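Careers > Airport & Ground > Parkdale

Two customer service agents for our new Parkdale route

May 2021
By Kaede Matsuda

Hi! I run the ground team for Erness at Parkdale, which until now has been me, a very patient dispatcher named Emilian Lazăr and whoever we could borrow from the cargo side. In June we start daily passenger flights to Kaneko, so I finally get to hire two people of my own.

What you'd be doing

- Checking folks in, tagging bags and working the gate. It's a small plane, so you'll get to know the regulars fast.
- Rebooking people when fog rolls in off the lake (it will, and they'll be grumpy, and you'll be nice to them anyway).
- Keeping the lost property shelf in order and calling people about the coats and bags they leave on board.

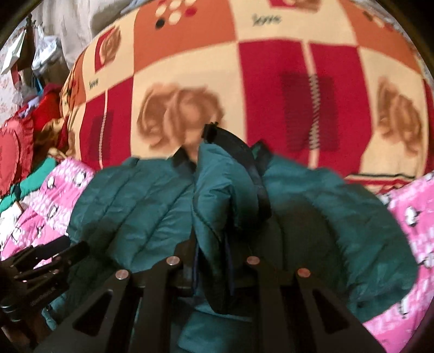
- Helping Emilian with the load sheet before each departure. He'll teach you, no math degree needed!

What I'm looking for

You need to be at least 18, able to lift a full suitcase and okay with getting up at a truly rude hour. Airline experience is great but I started out selling ferry tickets, so don't let that stop you. If you already know the Prurudance check-in system I'll be thrilled. If you don't, training is paid and takes around 2 weeks.

Pay and perks

Shifts are early or late, never split. Pay is $238 a day, plus free parking and standby seats to Kaneko for you and one other person.

How to apply

Send me a resume and a few lines about yourself. Skip the formal cover letter, I'd much prefer to hear how you talk. I read everything myself and I'll write back either way.

Erness Ground Services, Parkdale | Contact us | © 2021 Erness | Back to top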